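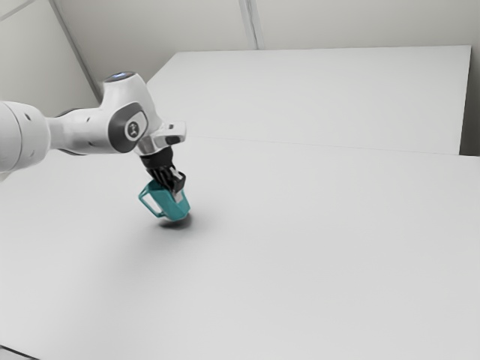
Can a Machine Clear the Table Yet?

Posted May 15, 2025 by Gerrit Moodley
Filed under: Automation, Household Work

Readers of this blog have written over the past several months to ask whether a household in our region should expect to buy a machine that does chores, and if so, when. The question deserves a considered reply. My position, stated at the outset, is that a machine can now perform many single steps of a chore with fair reliability, and that very few machines can perform a chore.

The distinction is easiest to see with a mug. Picking up a mug is a step. Clearing the table after breakfast is a chore, and it contains the picking up of mugs along with a great deal else: deciding which mugs are finished with, emptying the ones that are not empty, finding room on the rack, wiping the ring left behind, and stopping when a member of the family objects.

In January I was permitted to review a set of trial records kept by Enton, a small firm in Pidley that prepares arm controllers for light kitchen and packing work. The firm trains and tests its controllers in simulation before any real arm is allowed near real crockery. One of its standard exercises asks a simulated arm to take hold of a mug, raise it from a plain table, and set it down again at a marked place. The run I was shown comprised 2253 attempts. Of these, 156 failed. A failure was entered whenever the mug was dropped, knocked over, or set down outside the mark.

I asked to read the notes on the failures, and the staff were generous in supplying them. Of the 156, all but seven were failures of grip, which leaves 149 cases in which the fingers closed in a poor position and the mug slipped or turned. The remaining seven were errors of placement. A mug is an awkward object for two parallel fingers. If they take it by the rim and the side wall, the hold is narrow and the weight hangs below and to one side. If they take it by the handle, the body swings. A person corrects for this without thinking, with several fingers and a soft palm, and will often have caught the slip before knowing it occurred.

A failure rate near seven in a hundred may sound respectable. In a kitchen it would not be tolerated. A family of four that handles a dozen mugs a day would lose one on most days, and would be sweeping the floor more often than it did before the machine arrived. It should also be remembered that the simulated table is clean and evenly lit, and that nobody has left a newspaper on it.

The shop floor presents a somewhat better picture, and I should be fair to it. At Sowah, where I spent two days as a guest of the packing department, a pair of arms moves filled jars from a belt into trays. The jars are of one size. They arrive upright, at a steady rate, with their lids on. The arms have been at this work for 3 years and the supervisor considers them dull and dependable, which I took as high praise. When the firm introduced a second jar with a sloping shoulder, however, the arms could not be trusted with it until new finger pads had been fitted and the belt guides moved. That work occupied the better part of a month. The two women who had packed jars by hand before the arms came needed no adjustment at all, and in fact packed the new jar themselves in the meantime.

I draw from this a general rule which I have found useful in answering letters. Where the surroundings can be arranged to suit the machine, the machine will often do well. Where the machine must suit the surroundings, as it must in every home I have visited, it will need help, and the help must be counted as part of the cost.

There remains the matter of speed. Correspondents rarely ask about it, although I consider it the more serious obstacle. The Jirari countertop unit, which a neighboring family has had on loan, clears a table set for two in the time it takes me to wash and dry the same dishes and put them away. It proceeds with great care. It pauses above each item, lowers its fingers, closes them, waits, and lifts by a small amount before committing itself to the full movement. The pause is sensible — an arm that feels a slip while the mug is barely off the table has a chance of putting it back unharmed — but over a whole meal the pauses add up, and the family has fallen into the habit of clearing everything except one plate, which is left for the machine as a courtesy.

To those who have asked for advice on a purchase, I would offer the following. If the task in view is a single repeated motion with objects of one kind, in a place that can be kept clear, inquiries are worth making now. If the task is housework in the ordinary sense, I would wait, and would ask any seller for the number of attempts made, the number failed, and the exact definition of a failure. A seller who can answer the third question readily has probably done the first two honestly.

I intend to return to Pidley later in the year, when Enton expects to repeat the mug exercise with a real arm and with mugs that have something in them. I will report the figures here in the same form. Letters on this subject may be sent to the usual address, and those concerning dishwashers will be answered separately.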